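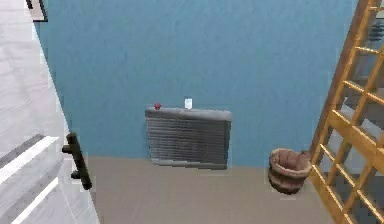 Opening (keep it short, they've only just sat down)

Hello, thanks for having me. I look after press enquiries at the Tridstead, a small museum with a very busy inbox. I'm going to talk about how we lend out pictures to newspapers and magazines, and what I'd change if I started again.

Where we were

When I arrived in June we had 800 images on one shared drive and most had no caption. A reporter would ring wanting the Elura tapestry by teatime and I'd be clicking through folders called "new" and "new 2". Pause for groans - there are always groans.

What we did

Picked 300 pictures we were happy to see in print. Every one got a caption, a credit line and a note of who owns the rights. The other 500 can wait, and they are still waiting!

Then we wrote a request form. It had 33 questions. Please don't do that. The arts desk at the Antwi gave up halfway and ran a picture of a different museum.

We cut it to three: who are you, what's it for, when do you need it?

Filming visits

Same idea, separate form. Crews need to tell us about lights, cables and parking, and I want a day's notice (I get an hour, usually). Tell the Bito story here if time - the crew who turned up at the wrong entrance with a piano.

Things I still get wrong

Credit lines. I send them, they vanish. I now put the credit in the file name as well, and that's helped a bit.

Questions

Leave ten minutes. Someone will ask about charging. We don't charge for news, we do for adverts, and books are a muddle.

Notes last changed February 2021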